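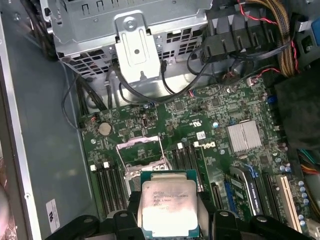
Our office is moving to Eltden in September and everyone has to clear out the storage room first. I signed up for the spare computers because I thought it would be quick. There are 7 shelves.

Company policy says we keep old equipment "in case." I have asked three departments in case of what. Two of them sent me to the third.

Found a box marked CABLES - DO NOT TOSS. Inside it was a smaller box marked CABLES - TOSS. Both were full.

Prondley, the recycling place, takes desktops for free but charges for monitors. Veltard takes monitors for free but wants the desktops too. I have been on hold with both at once, one phone per ear, like a stockbroker.

Asked what a retired workstation is worth these days. The man at Veltard said "to who?" and let me think about it.

The asset list says we own 1000 items. One of them is listed as "gray thing, Mazza's desk." Mazza is a coffee supplier. They have never had a desk here.

Got an offer of 500 dollars for the whole lot, pickup included. Accounting would like to know which budget the money goes in. There is a form for spending money and no form for receiving it.

Update: the form exists. It has to be printed. The printer went to Prondley this morning.

Shelf 2 is done, anyway. I'm told the new office has a bigger storage room.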